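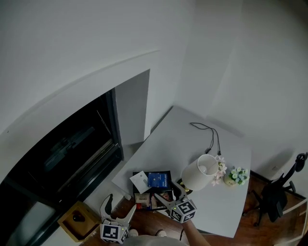

Corner desk, a gripper in each hand, drip coffee in the box.

Khalil Mansour
26 Nov 2019

Budget requests for the new year are due and I have spent the week reading quotes for robot gear. A thread, mostly complaints, some of it useful if you're about to sign for the same stuff.

First, the hand-helds. A pair of grippers you carry yourself, marker cube on each, two fingers apiece. The Bonus set from Valgate is 1100 dollars for the pair. That is the cheap line on the sheet and it's the only one I'd approve today without a phone call.

The expensive line is the arm. The arm comes with a quote that runs for pages, and the number everyone repeats in meetings is the one on the first page. Please read the other pages.

Page one of ours: arm, controller, stand. Fine. Further in: "commissioning," no price. "Site preparation by customer," no description. "Recommended spares," a price but no list of what the spares are.

I asked what was in the recommended spares. I got a brochure.

I asked again and got a list. It includes a cable that also ships in the box with the arm. So one of those is a spare and I suppose that's legitimate, but I would have liked to decide it for myself.

Back to the hand-helds for a second. Fingers wear. Spare finger kit for the Bonus is 400. On an 1100 dollar set! If you go through two kits a year you're most of the way to having bought the thing again, and consumables come out of a different pot at our place, so the person who approves the purchase never sees it.

I don't know that we'd go through two a year. Neither does Valgate, or they won't say. I asked for wear figures and they told me it depends on use. Yes. I had guessed that.

What I'm doing: one set, one finger kit, and a sheet of paper taped to the shelf where people write down when they change a finger. By spring we'll have our own figure and I won't have to ask a salesman.

Somebody replied to ask why we don't skip the hand-helds and put the money toward the arm. Because the hand-helds let you find out whether the job is even a job for two fingers before you spend arm money.

Take the desk up there. A box of coffee packets, a paper envelope lying across them. A lamp with a fabric shade. Little artificial flowers, pink ones right up against the lampshade. Cord running off to the back corner. It's an ordinary desk, and I have yet to see one like it in a sales video.

Sales video desk: one mug, one cube, one banana. Every time.

If you're planning a purchase, make the vendor quote against your own mess. Send them a photo of the real surface. Ask which of those objects they'd put in writing. The answers get a lot shorter when you say "in writing."

I did this with three kinds of thing. Soft packets: "should be fine." Fabric: "should be fine." Power cord: "we'd suggest keeping cables out of the work area." OK, so who's keeping them out, and is that person in the budget?

That last one is my whole problem with these business cases. The robot tidies, and somewhere a human is paid to get things tidy enough for the robot. One of those has a line on the spreadsheet.

Support contract. Valgate's standard plan gives you a reply within 30 days. Thirty. I read it over several times thinking it said hours. The upgraded plan is faster and is priced as a percentage of the hardware, so the more you bought from them the more you pay to have the phone picked up.

To be fair to them (I'm trying), the rep changed nothing about the price when I pushed but did send the full contract instead of the summary. A lot of places won't. It's in there that the warranty clock starts on the shipping date and not on delivery.

So if the crate sits in a depot through December, that's your warranty sitting in the depot. We're not ordering before the holidays for that reason alone. If you have a use-it-or-lose-it budget I feel for you, but get the ship date in the order.

Second quote was from Khasawneh. Different style. Shorter, more expensive up front, and commissioning has an actual price next to it. I trust it more and I'm a bit annoyed about that, as I'd hoped to walk in with the low number.

Put them side by side with the blanks filled in by our own guesses and the gap closes nearly all the way. Our guesses could be wrong. They'd have to be wrong in Valgate's favor on every line for page one to be the true price, though.

Things I now want on any quote before it reaches my desk:
Commissioning, with a price
Who moves the furniture
Spares, itemized
Software renewal after year one
Warranty start date
What happens to it when we're done

The software one. Both quotes include the first year. Valgate's doesn't give a price for the year after. I was told "it's typically in line with market." I wrote back that I can't type that into a cell.

On furniture: our people at Nestanness want the arm on a desk they already own. Everyone wants that. Then someone measures and the desk flexes, or the front edge is curved and the clamp wants a straight one. Go look at the desk. Push on it. Check what shape the edge is before you order a clamp.

Also look at where the outlets are. Dull advice, I know. An extension lead under a wheeled office chair will not get past whoever signs off on safety, and having an electrician in costs money that was never in the quote.

And windows. A room with a big one has completely different light in the day than when it's dark out. If the vendor's demo was in a room with blinds down, ask what they'd charge to come back and sort it out in yours. Khasawneh had a rate for that. Valgate said it wouldn't be necessary.

Labor for the hand-held work is its own line and it's the one we left off last time. Somebody has to stand at the desk with a gripper in each hand and do the thing, over and over. Arms get tired. Mine did, and I was only showing off for a few minutes.

We'd budgeted the grippers and put down zero for hands. The hours came out of people's regular jobs, and their managers noticed, and then I had some conversations.

This time there's a labor line. It is bigger than the hardware line for the hand-helds by a distance. I expect to be asked to cut it. I'll be offering to cut the arm.

Question in the replies about leasing. I looked. The lease on the arm is fine until you read the return condition, "as supplied, allowing for reasonable wear." Nobody at the leasing desk could tell me if scratched fingers count. If you've returned one and got your deposit, please tell me how it went, I mean it.

Used market: I'd buy a used stand. I'd buy a used controller from someone I'd met. Used arm, I'd want the hours on it and a day to run it, and the sellers I've contacted wanted a deposit before they'd plug it in.

Another reply says I sound like I don't want a robot. I might want one. I've read a lot of payback tables and every one assumes it's working from the day it arrives, with no breaks, doing the task from the brochure. I've been in this line of work long enough to have unpacked a crate and then waited for the adapter.

My own payback table has a column called "waiting." The vendors don't love it. Finance loves it.

Where we've landed for now: one Bonus set, one finger kit, the labor line, and a small amount held back for bits and pieces. Arm decision postponed until we've got our own record of what two fingers can and can't pick up off a real desk.

Khasawneh's quote is valid into the new year and they've agreed to hold it. Valgate's expires in December and I've had two reminders about that already, one of them with a countdown in it.

If anyone has a Valgate software renewal invoice with an actual number on it, my DMs are open. Black out whatever you like, I only need the one line.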